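Javen presents Mostlow, a two-arm handling station for small workshops and training rooms

DRIMEMTHORPE, September. Javen today announced that its two-arm handling station, Mostlow, is open for orders. The station is made for companies and schools which must sort, pass and place light parts of many shapes, and which do not have a robot engineer in the house.

Mostlow consists of two black arms mounted over an ordinary worktable, one gripper for each arm, the control unit, and the teaching software Cronin. The arms come from above, so the full table stays free for bins, trays and parts. The customer can keep the table he already has, if it stands firmly and has a flat top.

"Many of our customers have asked for the same thing in different words," says Helmut Reinholz, managing director of Javen. "They have soft parts, curved parts, parts which lie crosswise in a box. One arm can take such a part, but very often it holds it on the wrong side. With the second arm you can turn it over in the air and put it down how you need it."

This passing from one gripper to the other is the main point of the new station. In older products of the company, the part had to be laid down on the table and picked again from a different direction. Mostlow can do the change between the fingertips, above the bin, and the operator teaches it one time only for each family of parts. 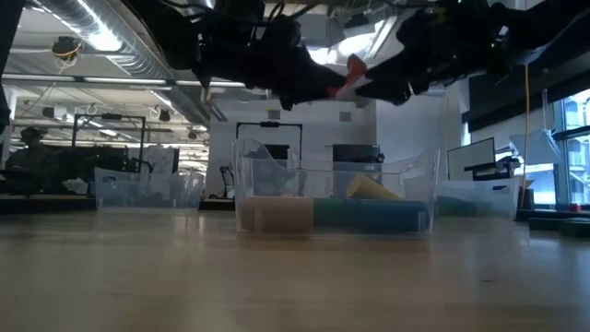

The teaching itself is done by demonstration. The operator moves the arms by hand through the task, and Cronin records the movement together with the opening and closing of the grippers. For a simple task, Javen recommends to record 35 demonstrations. For tasks with a handover between the arms, the company recommends 200, which can be divided over several sessions and over several operators. Recordings from different persons can be joined in one task without extra work.

Lilla Sárközi, who leads the software development, explains that the team has taken much care with foam and other light materials. "Foam is not heavy, but it is not easy. It gives way under the fingers and it rolls. We let the customer set the closing force in 10 steps, and for foam the lowest steps are normally the right ones. We also advise to begin with a few large shapes, such as cylinders and cones, before going to small parts."

Clear plastic containers were a second subject of the development. In a transparent bin the walls and the reflections can disturb the recognition of the parts. The new version of Cronin includes a setting for clear containers, in which the operator marks the rim of the bin once at the beginning of the shift. If the bin is moved, the marking must be repeated. Javen is working on a function that will do this step automatically, but it is not part of the present delivery.

The station was tried for 6 months at the Javen test room in Drimemthorpe before the start of sales. Ita Heffernan, responsible for customer training, has used this time to write the course that comes with each station. The course takes two days and is held at the customer's place. It covers mounting, daily checks, the teaching of a first task and the safe behavior near moving arms. Up to four persons can take part.

"I ask the people to bring their own parts on the second day," says Heffernan. "They learn faster with a thing they know, and I learn also what we must write better in the manual."

Delivery and service

Mostlow is delivered with both arms, two grippers, the ceiling or frame mount, the control unit, all cables and one license for Cronin. Table, bins and monitor are not included. The first deliveries will begin in December. A service contract with remote support is available for an additional yearly fee, and replacement fingertips can be ordered separately.

Schools and training centers can ask for a loan station for a period of four weeks. Requests for this offer go to Niamh Ó Briain in the education department. Prices are given on request and depend on the type of mount.

About Javen

Javen develops and builds handling equipment for light parts. The company has its office, assembly and test room in Drimemthorpe.

Press contact: Cormac Conneely, Javen, Drimemthorpe. Printable pictures and the technical data sheet can be requested from the press office.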